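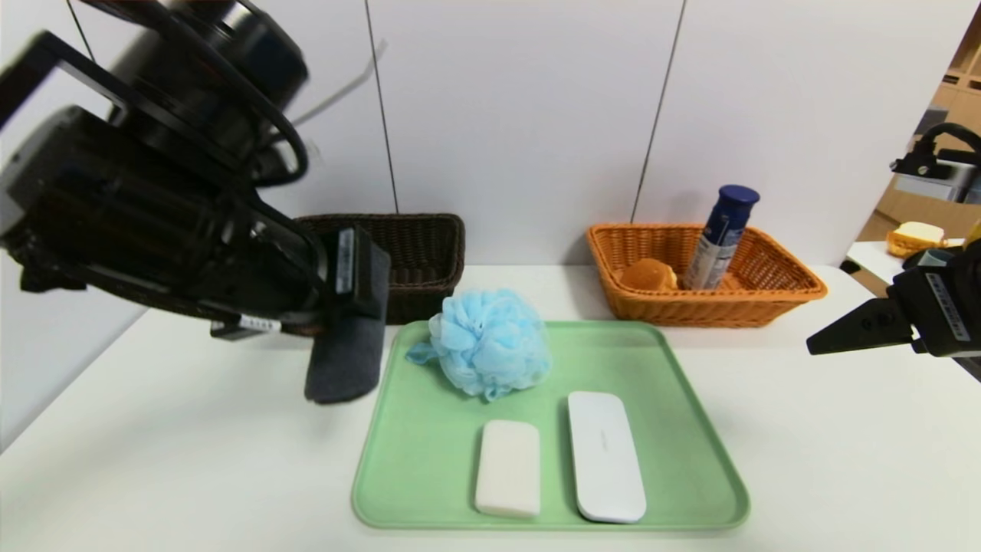

3. Setting up the tray and the two baskets

I wrote this part after moving my own Plollden set into a new apartment, so it's in the order I'd do it again. You need the green tray, the dark brown basket (I call it Mero, after the line it comes from) and the orange one, Sorau. Give yourself 30 minutes the first time. After that it's a quick Saturday morning job!

Before you start: wipe the table and let it dry. Wicker hates sitting in a puddle, and the tray slides around on a wet top like you wouldn't believe.

1. Put both baskets at the back of the table, long sides facing you, brown on the left and orange on the right. Leave a gap between them so you can get your hand around either one.

2. Set the tray in front, in the middle. Keep at least 50 mm clear between the tray and the baskets. I used to push everything up tight and kept catching the rim with my sleeve.

3. Empty the whole bag or drawer onto the tray. Don't sort yet, just get it all out - soap, pouf, washcloth, the roll you meant to eat on the way, all of it.

4. Move the things for the bathroom into the brown basket. Start with the pouf, as it's the bulkiest, and squash it over to one side so you keep some room. Things that belong anywhere else in the home go in the orange basket. Mine gets a mixed bag: a bread roll and a spray can with a dark blue cap have both been in there.

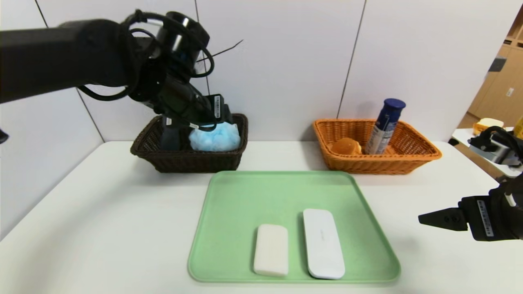

5. Leave the small flat things on the tray until last. A bar of soap or a slim white case is easy to lose under a pouf, and you'll want them on top.

6. Check the table around the tray as well as the tray itself. Soft stuff flops over the rim, and a dark rolled-up cloth hanging half off the side is easy to miss when you're looking at the bright things.

Caution: keep food away from the soap. If there's a filled bun on the tray, take it off before you move anything else. Custard in a mesh pouf is a miserable thing to rinse out (ask me how I know), and bread picks up a soap smell fast.

Caution: tall cans can tip a basket that has nothing else in it. Put something with a bit of weight beside the can, and keep it away from the heater.

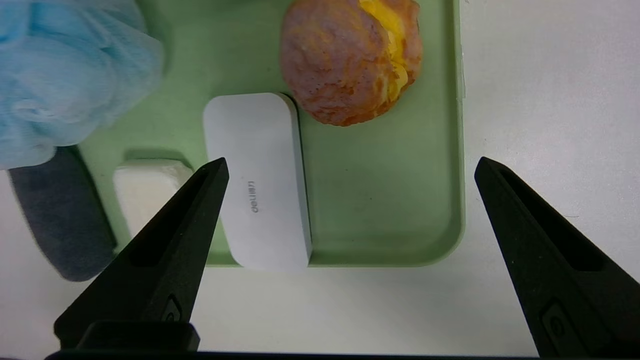 3.1 Caring for the tray

The tray is the part that gets dirty, so I clean it every time. Lift everything off, rinse it in warm water with a drop of dish soap, and dry the inside corners with a towel. Don't use a scouring pad. Soap leaves a film on the floor of the tray, and it builds up fastest right under the bar, so if yours lives there all week
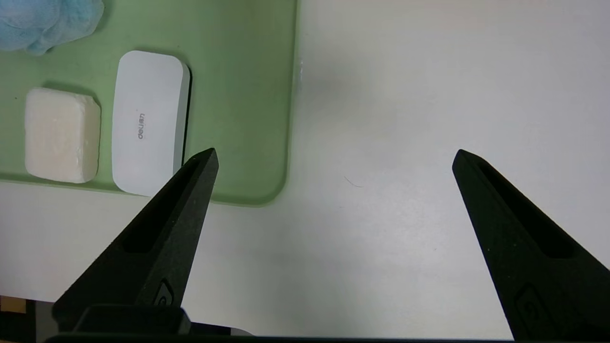 move it to a different spot every few days, or stand it on a soap rest. I use the Trajkovski one, part 111 in the spares list, and it fits with room to spare.

Hand wash only, no hotter than 60 °C. For the baskets, a soft dry brush is plenty. If the wicker does get damp, turn the basket upside down overnight and leave it out of direct sun.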